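Home / Blog / Desk & Paper

The big paper tablecloth, and other things I've learned about drawing tables

Posted March 2018

I promised a few of you a post on how I cover a table for drawing, and then I let it slide, so first of all, sorry! Zerrin Kaplan has asked me twice, and the second time she sent a picture of her dining table with a long green marker streak on it, so I think it's time I sat down and wrote the thing.

I grew up in a house where you drew on whatever was on the table already, usually the newspaper, and my mother never minded a bit of ink coming through. I mind it more than she did. A nice light wooden top is a lovely thing to work at, but it takes a pen mark like a sponge, and I have sanded out enough of them to last me a good long while.

So these days I like gridded paper, and lots of it. You don't need one giant sheet (they're hard to find and worse to carry home, ask me about the bus ride sometime). Smaller panels taped together do the job, as long as you take your time over the joins. I lay the first one square to the longest side of the table, then line the next one up by its grid lines, and I don't press the tape down properly until both ends agree. If you start crooked it only gets worse, and by the fourth panel you'll be off by a whole square and very cross.

Go for the faintest grid you can get. The pads I used to buy had dark blue lines, and after an hour they made my eyes swim. Pale gray is much kinder, and pencil still shows up nicely on it.

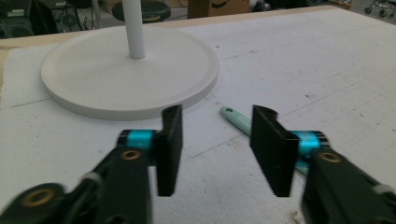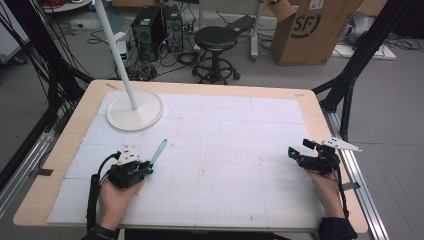

Now, the stand. I am very fond of a round, flat base with one plain pole going up from it. A clamp chews up the edge of the table, and those stands with the spread-out feet always have one foot exactly where I want to put my elbow. A disc just sits there. I put it toward the back, on the left, and I put it right on top of the paper, where it does a second job as a paperweight. You do get a bit of shadow to one side of it, but it's soft, and I've stopped noticing.

Witold Tokarz wrote to me after my last post to say that he tapes his paper all the way around underneath the table as well. I tried it for a week. It does hold beautifully — I'll give him that — but taking it off was a miserable job, and with rounded corners you end up with funny little pleats that catch on your sleeve. I've gone back to leaving the corners of the table alone and letting the weight of the paper do most of the work.

For seating I'd say a stool over a chair, every time, and a round one on casters if you can get it. I'm up and down constantly, reaching for the far corner or going around to look at a drawing from the other side, and it's nice to be able to push the seat out of the way with one foot. A footring is worth having too, especially if your legs are short like mine.

As for how long a covering lasts, a set of panels does me up to 3 weeks, depending on who comes over. When it's full I untape it along the joins and keep the good bits. I have a drawer of them now, and I really must sort it out before Easter.

Zerrin, try a little rubbing alcohol on that streak, on a corner first, and let me know how it goes!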